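Does anyone need a decluttering coach?

I read the Stindholm book in April, all 188 pages of it, after Marites Espiritu pressed her copy on me and would not take it back. She swears it changed her mornings. I have my doubts.

The idea is that you empty a room, live with it bare for two weeks, and let things back in only when you miss them. Fine. But I have bills in the drawer of that desk, and I don't think I'd "miss" the gas bill until they shut me off. The chapter on paper is four paragraphs long and tells you to scan it. Scan it with what? The scanner went out with everything else.

Then there's the coaching plan in the back, $912 for a full season. For that money I could rent a storage unit and never think about my closet again. I asked Marites if she had paid for it and she changed the subject to her tomatoes.

I did try one room, the living room, for two days. Somewhere under all the advice is a fair point about buying less, and my grandmother made it for free.

Sofa and pillow, then the striped carpet:
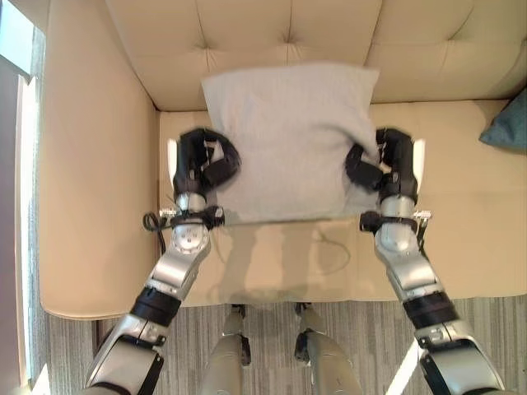
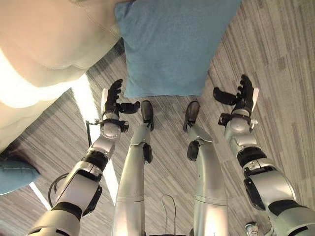
What bothers me most is the before-and-after section. Every "after" home in it has the same bowl of lemons. Who is eating all these lemons? And where do these people keep the vacuum? I went back through the whole chapter looking for a vacuum, a phone charger, a bag of bags under a sink. Nothing. I'm giving the book back to Marites whether she wants it or not, and the gas bill is staying in the drawer.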